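Hide notebook, October

6:40 a.m.

Coffee first, then the tubs. Cold enough last night that there was a skin of ice on the outside barrel, so nothing has moved along much in there, and I'm not sorry. Slow is fine with me this month. Moving the bark liquor inside anyway.

What's on hand: the two does from the Flurkotia hunt, tagged 2059 and 3978 by whoever was running the check table, and I'm keeping those numbers because every time I make up my own system I lose it. Also a buck hide that Tóth let me have out of the cooler, no tag, hair slipping along one flank. Tóth says they throw out a pile of them every season (it used to be that the hide buyer came by with a truck, and now he doesn't bother). I said I'd take whatever he can't stand looking at. Might regret that!

2059 is the good one. Clean skinning, hardly a score mark, whoever did it pulled instead of cutting and I'd like to shake their hand. Salted the same evening. 3978 sat in a bag in somebody's truck bed and you can tell. Two knife scores near the spine that go most of the way through, and a hole on the neck that I already stitched before it could grow.

Plan is still the same as on the first page: 2059 goes to buckskin, egg and smoke. 3978 goes to bark. The buck hide is for practice and for anybody who wants to learn scraping on something that doesn't matter.

9:15 a.m.

Scraped 2059. It was in the wood ash for three days and the grain came up the way it's supposed to, swollen and rubbery, with that slightly yellow cast. The ash water passed the egg test (egg floats with a patch showing that's the size of a quarter). I did the neck first while my arms were fresh, because the neck is always the fight. Long strokes with the dull side of the Prisisum scraper. I know everyone wants a sharp tool for this and I did too, and I have a drawer full of little half-moon cuts in old hides to show for it. Dull, and lean on it.

Missed grain shows up later as a hard shiny streak that won't take the dressing, so I went over the whole thing twice, crosswise the second time. Belly edges are thin as paper. Left a bit of grain there on purpose and I'll trim it off.

Rinse: into the creek, tied off to the alder root with the good rope, not the yellow one. The Uvov is low, so I had to wade out to find enough current. Should be all the way neutral by tomorrow. Limp and bluish and pathetic looking is what I want.

While I was standing there up to my shins I was thinking about the talk Amarachi gave at the co-op, about what we owe an animal after the shot. She spent a lot of it on meat, and fair enough, that's the part people have to be shamed about. But the hide is a big piece of the animal by weight and by work, and in this valley most of them go in the landfill. I've known people who can tell you the exact draw of every hunt they ever went on and have never touched a wet hide past the truck. I don't want to preach in my own notebook, so I'll stop. It does bother me though, and I think it bothers me because I did exactly that for years.
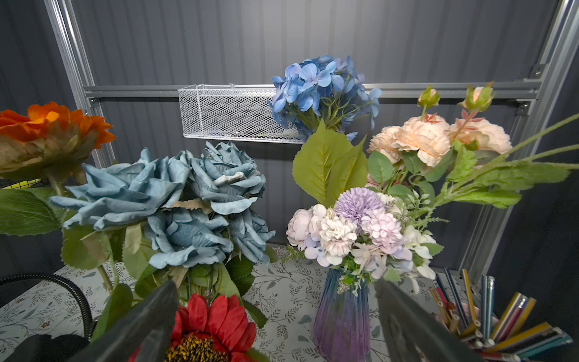 Angharad Parry read the part above over lunch and wrote on a slip of paper that I'm being hard on people with jobs. Her point, more or less, is that a hide takes days, a kitchen and a yard, plus neighbors who'll forgive you, and a family that ate every bit of the deer has nothing to be ashamed of. She'd sooner see a drop-off barrel with salt in it at the check table than another lecture. Taped the slip in. She's right about the barrel.

So, the barrel. Note to self to ask Tóth if we could put one by his loading door through the end of the season. Somebody would have to check it and re-salt. Lid that locks down or the raccoons will have a party. I'd want a card on a string with it, very short: open the hide out flat, flesh side up, salt it more than seems reasonable, fold it in, don't bag it. That's all I'd ask of anybody.

1:30 p.m.

Bark side. 3978 came out of the weak liquor this morning and I cut a sliver off the neck edge to see how far the color had gone in. Brown on both faces and a pale line in the middle, thicker than I hoped. It needs a stronger bath and I need to stop peeking. The weak bath was hemlock and some sumac leaf from the ditch behind the shop. The next one is just hemlock, boiled down until it tastes like you licked a fence post.

Mouth-puckering test, by the way, still the best test I've got. Amarachi brought a paper strip kit over in the spring and it told me pretty much what my tongue did, only with a chart.

Stirring schedule: every hour today, then morning, noon and night. If it sits folded, the folds stay pale, and those pale bars never really catch up. I wrecked the back half of an elk that way, and it's still on the shop stool as a reminder, stripes and all.

Things I'd like to remember about bark prep:

The inner bark is the part you pay for in labor, so don't bother shaving off every last flake of the outer stuff. A little corky crud in the pot is fine.

Don't boil in the iron kettle. I did a test piece in the iron kettle and it went blue-black in an afternoon. Pretty color, wrong project. Enamel or stainless.

Save the second boil for the weak bath on the next hide. Third boil goes on the path, and it kills the weeds for about a week and then they come back happier.

Don't take bark from standing trees. There's plenty down after the wind, and the sawyer up the road has slabs he'd love to see gone.
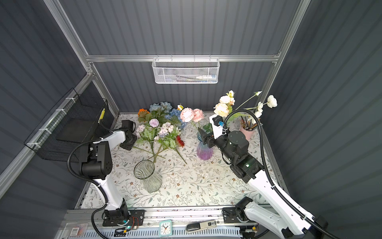
Smoke is the part of buckskin I have never written down properly, and since Angharad wants to try it on the practice hide I'd better do it now. Sew the softened hide into a tube, hang it neck up, cotton skirt on the bottom so the hide itself never gets near the coals. Punky wood only, rotten enough to crumble in your hand, and damp it if it flares. White pine punk goes toward tan, cottonwood goes toward gold, and whatever that gray log was last fall gave me a sort of mustard that I hated. For 2059 I want it barely colored, something close to the cream of that tablecloth with the little gray-green sprigs, and I've told Angharad to hold it in her mind's eye and pull the hide the minute it gets there, because it'll keep darkening on you while you stand there admiring it. Flip it inside out for the other face and give that side less time than you think. It'll smell like a campfire until your grandchildren are old. I love that, some people don't.

The dressing for 2059 will be egg yolks, not brains, on account of the rules about moving deer heads around. Eight yolks for a doe this size, warm water, a squirt of plain dish soap and a glug of oil. In, wring, in, wring. If water will squeeze through the skin and bead on the far side it's taken the dressing, and if it won't, back in it goes. I've had hides need up to 3 rounds and I no longer take it personally. The whites go to the dog.

Then softening, and there's no way around that one. Once it starts to dry you can't stop, so eat first, pee first, turn the phone over. Cable in the doorway, pull it back and forth over the edge, stretch it every direction, and keep at it until it stays warm against your cheek (cool means it's still damp in there). I'd like two people on it. Amarachi said she'd come if there's soup.

4:50 p.m.

Checked the buck hide. Worse than I thought on the slipped flank but the rest is usable, and I'd call it good enough for knife sheaths or lacing. Fleshed it over the beam with the window open. Saved the trimmings for glue, in the freezer, in the tub marked GLUE so we don't get another incident. 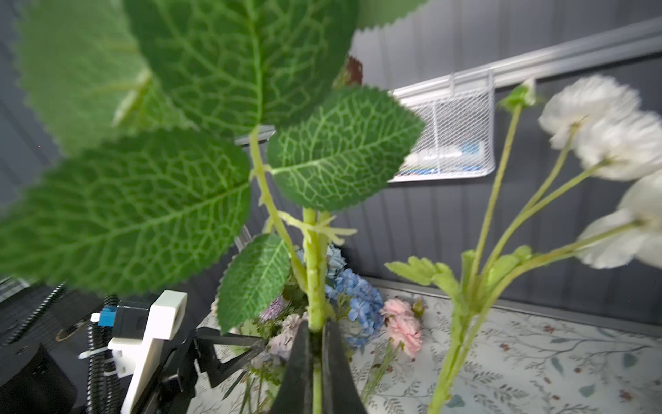

Veining on 3978 is going to show, I'm pretty sure of it now. The deer wasn't bled out well, or it lay too long before skinning, and what was left in the vessels has marked the flesh side. When I tipped it to the window it had that same pattern as the biggest of those artificial leaves, a line down the middle and then a fine pale net going off to the sides, finer and finer till you can't follow it. On a strap I'd call it a flaw. On a bag flap with the flesh side out I might leave it showing. It won't weaken anything that I can tell, but I'll pull on a scrap before I commit to anything with weight on it. Worth telling the hunt folks too, in a friendly way, that how quick the skin comes off matters more than how sharp the knife was.

Also — and this one's for Amarachi, if you're reading — I went back and looked at your handout and I take back what I said about it skipping hides. It's on the last page. I'd used the last page to light the stove.

To do:

Pull 2059 out of the creek in the morning, wring, look for missed grain while it's wet

New hemlock liquor for 3978, top up tonight before bed

Find the cotton skirt (blue bin? loft?)

Ask Tóth about the barrel, and ask nicely, he's busy till the season's over

More eggs

Edge on the Prisisum has a nick near the left handle, stone it out before Angharad uses it

8:20 p.m.

Topped up the liquor. Stirred. Rope at the creek is holding.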